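Section 7: Folding Towels with the Arm

Welcome to the fun part! On the Simiyu table, the arm takes over the repeat folding and you become the person who teaches it.

1. Lay one tan towel on the green cloth.
2. Keep hands clear and press Start. 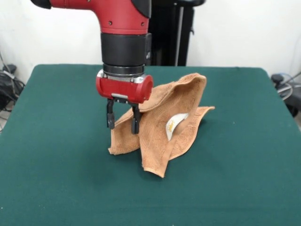 Who checks the finished folds?
The operator on shift does, after every batch of 20.

3. Let the gripper take a corner. If it picks up 2 layers, pause and reset the towel.

Caution: Never pull on a towel the fingers are holding.

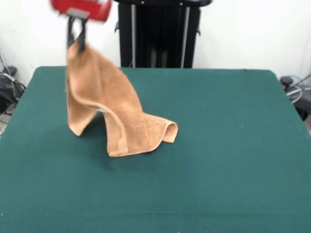 Fig. 2. Towel lifted by one corner.

4. Log each reset on the Kividia sheet. Those notes shape the next update, so write plenty!
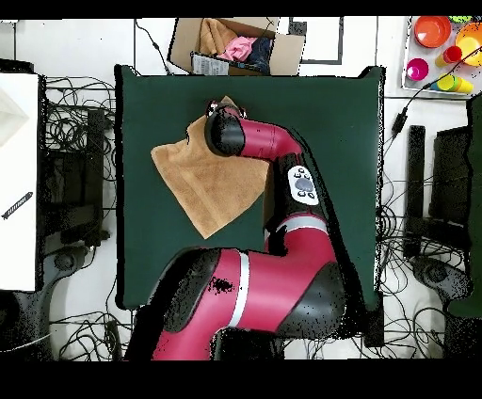 Most folding crews at Prurumwood now swap between table and packing every 44 minutes, and wrists get a real rest.

Note: Set your swap times before the shift starts.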